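What a Folding Bench Costs After the Arms Are Paid For

A purchase order for a small robot arm is easy to write. The price is on a web page, the lead time is listed beside it, and most approvers will sign without a meeting. The lines that follow are harder, and they account for most of the overruns reported by small shops and labs that set out to automate textile handling.

Rosario Cocco has drafted equipment budgets for soft-goods handling at Nuvimdale for several years. Her template has one row for arms and eleven rows for everything else. The first of those is fingertips.

Standard fingers are molded for rigid parts. Knit fabric slides on bare plastic, and a thin jersey can slip between the tips when the jaw closes. Silicone pads, rubber sleeves and plain adhesive tape all change the grip, and all of them wear. Cocco budgets them as consumables, with a reorder point, and keeps them out of the capital request.

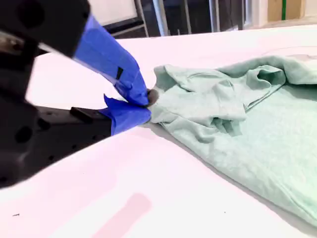 Her allowance for tips, pads, tape and replacement screws on a two-arm bench is $432 a year. Fabric is a separate line. Shirts stretch at the hem and collar when they are gripped in the same places every day, and a stretched shirt no longer behaves like the ones the system will meet in use. She retires garments on a fixed schedule and buys replacements in the same knit and weight.

The second group of rows covers the bench. Low-cost arms are light, and a clamped base will creep under repeated motion. When the base moves, the calibration moves with it. Cocco asks for tables that do not flex, clamps sized to the tabletop, and a spare clamp for each arm. Two quotes she collected for tables and mounting hardware differed by less than the freight charge. The freight from Lurkport was not on either quote. She now requires a delivered price.

Cameras come third. A wrist camera sees the fold and loses the rest of the garment. An overhead camera sees the garment and loses the fingertips whenever an arm crosses over. Most plans end up with both, which adds cable, mounting brackets and a host computer with enough ports. Cable routing is seldom priced. A cable that pulls tight at full reach will shift a camera or work its connector loose, and the cure is a longer cable and an hour of labor.
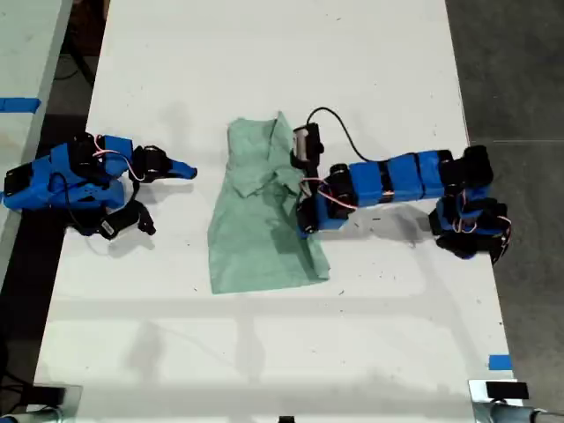

Nuvimdale Department of Equipment Planning

For a complete two-arm bench, Cocco's current planning figure is $2,770, excluding the computer. Of that, $1,000 is held for the arms' spare servos and power supplies. A second $1,000 goes to cameras, mounts and cable. The remainder pays for table hardware, tips and the first lot of garments. The arms themselves are carried on a separate capital line, as the accounting rules at Nuvimdale require.

Servos deserve the attention. In a small arm the shoulder and elbow joints carry the load of every reach, and a motor that has run hot for months may fail with little warning. Suppliers differ on spares. Brurno sells single motors from stock. Yüksel sells them as matched sets, which costs more at the outset and saves the configuration step when one is swapped. Cocco has bought from both and states no preference. Her advice is to ask for the spare parts price list before asking for the arm price.

Labor is the row most often left blank. Someone has to reset the garment between runs, check the clamps, re-tape the tips and log the failures. On a folding task the reset can take longer than the fold. Plans that assume continuous operation should be reduced to the rate at which one person can lay out a shirt.

Requests for the next cycle close in January. Cocco returns any draft that lacks a delivered price, a spares list and a named operator.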